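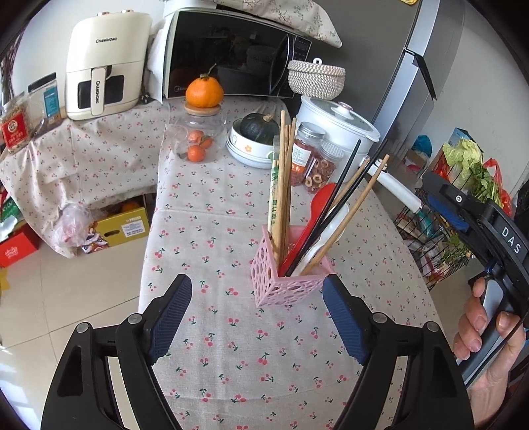

Notebook, Stavora node and pool work
Saturday, October 3, 2020

Good day, long one. Writing this up before it all leaks out of my head. Réka and Ghizlane, skip to "Price feed" if you only want the bit that touches your code.

Where we were

Since June the Stavora pool contract has been doing swaps on the test network with made-up tokens, and it has behaved. The trouble is that made-up tokens are polite. They have the same number of decimals, they never take a fee on transfer, and they return true when they should. Eugeniusz has been saying for weeks that we should feed it something ruder, and today we finally did. He wrote two nasty little tokens: one that skims a cut off every transfer, and one that returns nothing at all from its transfer function. He called the first one Uta and the second one Kushnir. I love them both.

Run 1, Kushnir (no return value)

Failed straight away, exactly as Eugeniusz said it would. The pool waits for a true or false and gets silence, so the whole swap reverts. Swapped the bare transfer call for the safe wrapper, redeployed, tried again. Went through first time! Deposits fine, withdrawals fine, swap in both directions fine. Gas went up a bit per transfer, and I'm happy to pay it.

Left the old contract up at the previous address so Hubert can see the revert for himself. Please don't send anything to it.

Run 2, Uta (fee on transfer)

Much more interesting. The swap goes through and everything looks healthy until you compare the pool's own bookkeeping with what it really holds. We credit the sender with the amount they asked to send, but the pool receives that minus the skim, so every deposit leaves the books slightly too rich. Nothing complains. You could trade all afternoon and only the last person out of the pool would find the till short.

Two possible fixes:

- Read the balance before and after the transfer and credit the difference. Clean, works with any token, costs an extra read.
- Refuse fee tokens altogether. Simple, but we'd need to know which ones they are, and a token can switch its fee on later.

Went with the first. Przemysław asked over the call whether the before-and-after trick opens us up to someone calling back into the pool halfway through the transfer, and yes, it would, if we didn't already have the lock on that function. Checked the lock. It is on swap and on deposit. It was NOT on withdraw. It is now. What a good question, and I'm slightly cold thinking how long that has been sitting there.

Wrote a test for it that tries to re-enter from a hostile token. Red before the lock, green after. That is my favourite colour change of the week.

Price feed

Réka, Ghizlane, your bit. The pool takes its spot price from its own reserves, which is fine for showing a number on the page and terrible for anything that lends against it. Odinitz reads that price to decide how much a borrower can draw. So I played attacker: took a big loan on the test network, pushed it all into one side of the pool, borrowed against the silly price, swapped back, repaid. One transaction, start to finish. It worked beautifully, I'm sorry to say.

I then tried it with a time-weighted price, averaging over 22 minutes. The same attack gets nowhere, as the price barely has time to notice. To move the average I'd have to hold the pool out of line across many blocks, with every arbitrage bot in the place helping itself to my money. I can't promise the window length is right. Too short and it's cheap to push, too long and a real crash reaches Odinitz late, when the loans are already under water. Ghizlane had a chart of this from the September swings and I'd love to lay the window over it.

For now: the spot price function is renamed so it says "display only" in the name. If your build breaks on Monday, that is why, and please don't just alias it back.

Gas notes

Fees on the main network have calmed down compared with the yield farming madness last month, but I still don't want to design for calm. Packed the reserves and the last-update time into one storage slot, which saves a write on every swap. The packing is fiddly and the first go chopped the top off large reserves — caught by the fuzz test after a few minutes, bless it. Widened the reserve fields and narrowed the timestamp. Happy now.

Tried moving the fee split into its own contract as well. Made everything dearer and harder to read. Reverted, branch deleted.

Node trouble

The archive node dropped off at lunch and sat there resyncing. Disk was full of old traces from the June runs. Cleared them out after Hubert confirmed he had his copy. If anyone else had been keeping theirs on that disk, shout today and I'll see what the backup has. We need a bigger disk or better manners, possibly both.

Open questions

What happens if a token changes its own balances while sitting in the pool (the rebasing kind)? The before-and-after read doesn't help there, as nothing is being transferred. I suspect we keep our own numbers and let anybody claim the surplus, but shrinking balances are another story.

Does the 22 minute window want to be fixed in the contract or adjustable? I lean fixed. Przemysław leans adjustable with a delay. Good argument to have with coffee.

To do

- Rebasing token for the nasty collection (Eugeniusz, name of your choosing)
- Go through every outside call again and check the lock, with someone who isn't me
- Réka to point the Odinitz tests at the averaged price
- Gas table for all 4 swap paths, before and after packing
- Write down how to rebuild the archive node, as I did it from memory

Test run at close of play: everything green except the old withdraw test, which expects the behaviour we just fixed. Will rewrite it tomorrow.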